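**Budget check: hand-held grippers, wear parts and a second table site**

**smittal** - 12 January 2025

Planning the Tremham purchase and I want the numbers pulled apart before I sign. The Malhotra quote is £1,659 per hand-held unit, finger blocks and one pair of ridged pads included. Spare pads are £34 a pair. We want 8 units. The work is café tabletop pick and place: mugs, bottles, cups, small cartons, paper and card all on the same table.

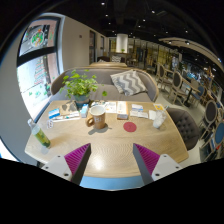
**clusutari_dan**

Your unit price is fine. The pad line is too low. We ran on one spare pair per unit and had used the lot by October. Put in three pairs per unit and treat them as consumables, under a separate cost code.

**offset_jaw**

Disagree. Three pairs is a year's stock for a lab running two shifts. Buy one spare pair each and reorder when the ridges round off. Malhotra's lead time is short enough.

**smittal**

It was short last year. The current quote gives no lead time at all, so I've asked.

Other question is pad material. The Jellthorpe smooth pads are cheaper, but a good share of our grasps are on clear plastic bottles, held upright with a pad either side.

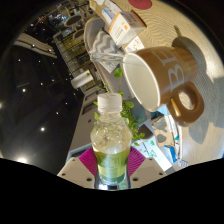
**clusutari_dan**

Stay with ridged for bottles. Smooth pads need more closing force for the same hold, and thin-walled plastic gives before you get there.

**offset_jaw**

Depends on the compound. We have smooth silicone on ours and it copes. Get a sample pair before ruling it out - they're free if you ask.

**kerrow**

You've both skipped calibration. We pay £155 per unit per year and it's never in anyone's first draft. Is it in the Tremham one?

**smittal**

No. Adding it now. So that's units, two spare pairs each as a compromise, and calibration for all 8. Sunita Mittal on the order form if anyone at Clusutari wants to share carriage.

**offset_jaw**

Two pairs is still one too many.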